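Informe de avance del programa de evaluación de variedades de arándano
Segundo período de actividades
Preparado para Wovalen por el equipo de campo de Cosgrove
Domingo 2 de agosto

Resumen del período

El ensayo de variedades sigue en marcha en las dos fincas acordadas, Cosgrove y Tarno. La poda de invierno se terminó en ambas y las plantas entraron en reposo en buen estado general. Queda pendiente la renovación de parte de la línea de riego en Tarno, que se retrasó por la entrega de los goteros. El gasto está dentro de lo aprobado, con una desviación en materiales que se detalla más adelante.

De las cinco selecciones en evaluación, recomendamos continuar con cuatro y retirar la 3. Los motivos figuran en el apartado de resultados. Pedimos a Wovalen una respuesta sobre este punto antes de preparar las mallas de la próxima cosecha, que en la finca más temprana empieza en noviembre.

Estado de las plantaciones

Cosgrove. La parcela tiene 800 plantas en camellones altos, con cubierta de corteza de pino. El suelo es franco arenoso y drena bien, salvo en el extremo bajo, donde el agua se queda después de las lluvias fuertes. Allí se abrió una zanja de desagüe a lo largo de la última hilera. El pH del camellón se mantiene dentro del rango que pide el cultivo y no se aplicó azufre en este período. La corteza se repuso en las hileras donde había quedado delgada.

Tarno. El suelo es más pesado y la finca más fría. Las plantas tienen menos altura que las de Cosgrove, pero la madera está bien formada y las yemas florales se distinguen con claridad en casi todas las hileras. Hubo daño de liebre en las plantas jóvenes del borde norte y se colocaron protectores individuales. La línea de riego antigua pierde presión en el tramo final y eso se nota en el tamaño de las plantas de las últimas posiciones. Los datos de esas posiciones se anotan aparte y no entran en los promedios.

Poda

Bevan Costigan dirigió la poda en las dos fincas con el mismo criterio: eliminar madera vieja desde la base, dejar cañas de distintas edades y limpiar el centro de la planta. En la selección 2, que tiende a cargar demasiado, se acortaron además los brotes finos con exceso de yemas. La selección 5 casi no necesitó intervención. Crece erecta, con pocas cañas y gruesas, y el trabajo por planta fue bastante más corto que en las demás.

El material podado se retiró de las parcelas. En Tarno se encontraron cañas con manchas oscuras en la selección 3 y se enviaron muestras al laboratorio. El resultado confirmó cancro del tallo en una parte de ellas. Las plantas afectadas se cortaron por debajo de la lesión y se marcaron con cinta para seguirlas en primavera.

Resultados de la última cosecha

La cosecha registrada sumó 3.406 kg entre las dos fincas. Las observaciones por selección son las siguientes.

Selección 1. Fruta mediana, firme, de color azul claro con buena cera. Madura de forma pareja y se desprende sin desgarrar la piel. Sabor equilibrado, algo ácido en la primera pasada. Es la más regular entre fincas y la que mejor toleró la espera en cámara.

Selección 2. Fruta grande y dulce, con racimos apretados que dificultan la recolección a mano. Los cosechadores se quejaron de que la fruta verde cae junto con la madura. La poda de este invierno busca abrir los racimos y conviene esperar otra temporada antes de juzgarla.

Selección 3. Rendimiento bajo en Tarno y medio en Cosgrove. La cicatriz del pedúnculo queda húmeda en parte de la fruta, lo que acorta la conservación. Sumado al cancro detectado en la poda, proponemos retirarla del ensayo.

Selección 4. La más tardía. Fruta de tamaño medio, muy firme, con sabor suave. Se cosechó cuando las demás ya habían terminado y eso tiene interés comercial, aunque en Tarno parte de la fruta no llegó a madurar por completo.

Selección 5. Porte erecto y fruta grande en el exterior de la planta, fácil de ver y de alcanzar. El sabor es bueno. La firmeza bajó en los días de más calor y hay que confirmar si se debe a la variedad o a la demora en llevar las bandejas al frío.

Calidad y poscosecha

Las pruebas de conservación las llevó Nafula Tanui. Se guardaron muestras de cada selección en cámara y se revisaron semanalmente la firmeza, la pérdida de peso y la presencia de hongos. Las selecciones 1 y 4 dieron los mejores resultados. La 2 perdió peso antes que las otras sin mostrar pudrición. La 3 fue descartada en la tercera revisión.

Hubo un problema con el registro de temperatura de la cámara de Tarno: el sensor dejó de guardar datos durante un fin de semana. Las muestras de esos días se mantienen en la base con una nota y no se usaron en la comparación. El sensor fue reemplazado.

También se hizo una cata con personal de las fincas y compradores locales. La selección 1 y la selección 5 fueron las preferidas. Los comentarios sobre la 4 fueron más variados, en general porque se la encontró poco aromática. La planilla completa va en el anexo B.

Registro de datos

Desde el comienzo de este período los pesos por hilera se cargan en Onport, la base que comparten ambas fincas. La carga en papel se mantuvo en paralelo durante la cosecha y las diferencias fueron pocas, casi todas por hileras anotadas con el número cambiado. Corey Ngata las revisó y corrigió. A partir de la próxima temporada proponemos dejar el papel solo como respaldo para los días sin señal en Tarno.

Falta todavía uniformar la escala de firmeza. En Cosgrove se usó la escala antigua en las primeras pasadas y hubo que convertir los valores. Los que no pudieron convertirse quedaron en blanco.

Personal y formación

Leonie Doolan continúa como responsable del programa. Cameron Mudgway se incorporó como técnico de campo en Tarno y cubre el puesto que estaba vacante desde el período anterior. Recibió formación en poda y en muestreo foliar.

Se dictaron dos jornadas para cosechadores, una en cada finca, con práctica sobre el punto de madurez, el manejo de las bandejas y la higiene de manos. La asistencia fue buena en Cosgrove. En Tarno coincidió con la esquila en campos vecinos y vino menos gente de la prevista, así que se repetirá la parte práctica antes de abrir la cosecha.

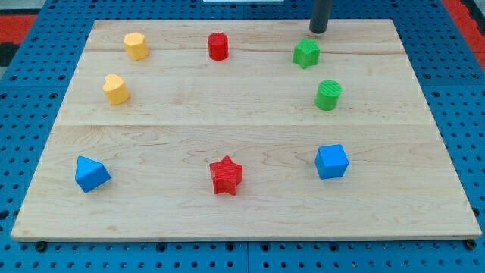 Presupuesto

El gasto en jornales fue menor que el previsto por la vacante en Tarno. El gasto en materiales fue mayor por tres motivos: la reposición de corteza, los protectores contra liebres y el cambio del sensor de la cámara. Los protectores no estaban en el plan original. Solicitamos autorización para cubrir la diferencia con el saldo de jornales, sin modificar el total aprobado.

La compra de goteros para Tarno está comprometida pero no pagada. El proveedor facturará contra entrega - la última fecha que nos dio cae en la segunda quincena de este mes - y el importe figurará en el próximo informe.

Riesgos y asuntos pendientes

Riego en Tarno. Si los goteros se atrasan otra vez, habrá que regar las últimas posiciones con manguera durante la brotación. Es posible hacerlo, pero consume horas de personal en una época cargada.

Heladas. La floración de la selección 1 es temprana y en Tarno queda expuesta. No hay sistema de protección instalado. Se colocarán termómetros en el punto más bajo de la parcela para tener al menos un registro propio de la finca.

Pájaros. La malla de Cosgrove tiene roturas en los postes del lado del camino. Se repara con personal propio. La de Tarno está en buen estado.

Polinización. El apicultor que trabajó la temporada pasada confirmó las colmenas para Cosgrove. Para Tarno aún no hay confirmación y se está consultando a otro proveedor.

Actividades previstas para el próximo período

- Instalación de la línea de riego nueva en Tarno y prueba de presión en todas las hileras.
- Análisis foliar y ajuste del plan de fertilización, con especial atención al nitrógeno en la selección 2.
- Seguimiento de las plantas de la selección 3 marcadas por cancro, hasta que haya decisión sobre su retiro.
- Registro de fechas de inicio y plena floración por selección y por finca.
- Repetición de la práctica para cosechadores en Tarno.
- Ensayo de enfriado rápido con la selección 5, para separar el efecto del calor del de la demora en el transporte.

Decisiones que se solicitan a Wovalen

1. Retiro de la selección 3 en ambas fincas.
2. Uso del saldo de jornales para cubrir el exceso en materiales.
3. Paso a Onport como registro principal, con papel solo como respaldo.

Anexos: A, pesos por hilera y finca; B, planilla de cata; C, informe de laboratorio sobre cancro; D, detalle de gastos.

Leonie Doolan
Responsable del programa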